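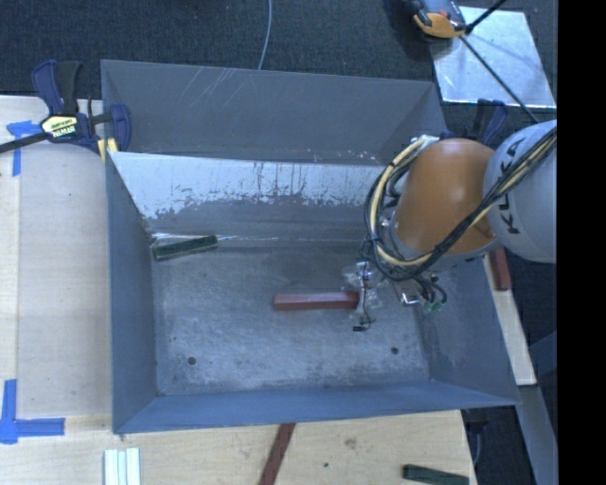 10/26/21: The obituary, day two

Woke up at five and rewrote "passed away" as "died." Went back to bed. Got up at six and changed it back, on the theory that Aunt Lorna's friends from choir would think I was being short with them.

I was given this job on Sunday, at the kitchen table, by a method I'd like on the record. My brother said somebody had to write it. My cousin Dale said it should be somebody good with words. Then they both looked at their coffee. I write the product returns page for a company that sells garden hose, so apparently I am our Shakespeare.

The Keststead paper charges $198 for the first 100 words and then so much a line after that. Photo is extra. A little flag or a cross is extra too, and I was told over the phone that there is also a musical note available. I asked what the musical note cost and the girl said it was the same as the cross. I don't know why I found that steadying.

My first draft was almost 2,000 words. I wasn't showing off. It's that nobody in this family has ever agreed to leave a thing out, and all of them have my number. Dale wants the bowling. Dale's wife wants it known that Lorna hosted the 1988 reunion with the good tent. My brother wants a line about the dog, the first dog, not the later ones. My mother, who was Lorna's only sister and did not speak to her for most of the Carter administration, wants "devoted sister" and wants it near the top.

So today was cutting.

I started with the facts, thinking they would be the easy part. Born in Plerside, fine. Except my mother says it wasn't in Plerside, it was on the road to Plerside, in the front seat of a feed truck, and that Lorna always gave the town name to be polite. Graduated from Plerside High. Nobody has the diploma. I found a class picture in the hall closet with a girl in the second row who could be Lorna or could be any of four other girls with that haircut. Worked at Wibisono for most of her grown life, in payroll and later over payroll. This part I'm sure of, as she brought it up.

Then there's the question of Uncle Pete. They were married, then they were not, then they lived across the street from each other for so long that the mailman sorted them together. What is he? "Survived by her former husband" sounds like there was a shootout. "Special friend" makes it sound like something was going on, and if something was going on I don't want to be the one to find out. I called him at noon to ask how he'd like to be put down. He thought about it for a long time. I could hear the ball game. He said, "Put neighbor." Then he said he had to go and hung up, and I sat there with the phone and didn't do much for a while.

I put neighbor.

Lunch was ham. It has been ham since Saturday. Four separate households have brought us ham, and there's a fifth one in the basement fridge with no note on it, which my brother refuses to cut into until it's been claimed.

At one-thirty I drove over to Rorkov's to go through the service with Larasati Pangaribuan, who has the thankless job of sitting across a desk from people like us. I had only talked to her on the phone and had pictured someone older and more draped. She had on a green sweater and was eating pretzels out of a drawer. She read my draft all the way through, every page, which took long enough that I read all the brochures on the wall, including the one on vaults. Then she squared up the pages and asked me whether Lorna was funny.

I said she was the funniest person I ever met.

She said there wasn't anything funny in it.

She was right, too. I'd put in two church offices and the name of the bowling league, and I'd written "she enjoyed reading, gardening and time with family," and Lorna hated gardening. She hated it out loud. She paid a boy down the block to pull weeds and sat on the porch in a lawn chair pointing at the ones he missed. I had written that she enjoyed it for no better reason than that it's what goes there. I've read that sentence in the paper so many times that my hand just went ahead and made it.

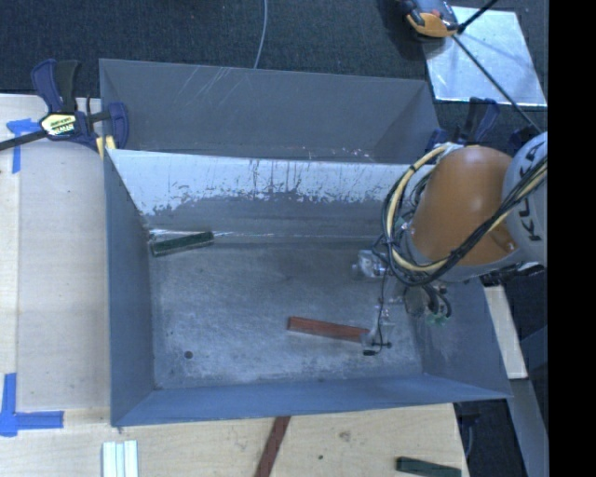 Larasati said most people do that the first time through. They write down a nice person, and then the cousins come in and nobody can tell who it is. She told me to go home and write five things Lorna said, no dates, and see what that got me. She also said I had "preceded in death" in there three times and had Grandpa dying twice.

So I sat in the parking lot at Rorkov's with the heater on and wrote on the back of the vault brochure:

"I'm not lost, I'm early."

"That's a lot of shirt."

"If he calls, I'm out. If he calls back, I'm in."

"You can have it when I'm dead," about the cake stand, the car, the blue lamp, the rest of the pie, and one time a sandwich.

I couldn't think of a fifth that the paper would print.

Came home and my mother was at the table with my first draft and a red pen. She'd circled "of Plerside" and written "ROAD TO." She'd also crossed out her own age, on the grounds that it wasn't her obituary. I said I hadn't put her age in. She said a person could work it out from Lorna's, which was 68, plus or minus what everybody knew. I said we couldn't very well leave off Lorna's age. She said she'd seen it done. I said by who. She said by people with some manners.

We went at it for a bit and then out of nowhere she started telling me about the winter the two of them shared a coat. One coat, one wore it to school and the other one wore it to the evening job, and they passed it off at the corner by the hardware store at ten to four every day. Lorna used to leave things in the pocket for her. A stick of gum, a bus ticket somebody had dropped, once a boiled egg with a face drawn on it. My mother put her hand in and crushed it. She was still mad about it, I could tell, and she was laughing so hard she had to take off her glasses. I've been alive a fair number of years and have never heard one word about that coat.

I asked if I could put it in. She said absolutely not. Ten minutes later she asked how many words it would be.

The new version has the coat and the egg. It has Wibisono, one line. It has the weeds and the boy (he's a dentist now, he's coming Friday). It has Pete, neighbor. It does not have the good tent and I'm going to have to hear about that. The dog is in, by name, with no explanation, in the list of those who went before her, between Grandma and Uncle Ray. I figure anyone who knew Ray won't object.

I lost the church offices down to one. I lost the league but kept the bowling. I took out "after a brief illness," mainly to spite the illness.

It's still way over the hundred. I read it to my brother over the phone and he was quiet and then asked what it was going to run us, and I told him, and he said a word, and then he said leave it. Dale says he'll split it if there's a photo. So now we're on to the photo. My mother wants the one from the wedding, which Pete is in. Dale wants the one from the lake, where she's squinting. I want the one of her asleep in the recliner with the cake stand on her lap, but I know when I'm beat.

Need to call the paper before ten tomorrow to make the weekend. Also ask:

does the dog count as a name
can the musical note go by itself without the cross
who do I talk to if my mother calls after me and changes it

Also need black tights, the program proof back to Larasati, and somebody to pick up Aunt Jean, who says she can drive and can't.

Late now. I went down to the basement for a can of pop and stood looking at the ham. It has a card after all, it had slid around behind. It's from Lorna's choir. It says "She told us you people can't cook."

That's the fifth one, I guess.

Contact | Copyright, all rights reserved | Back to top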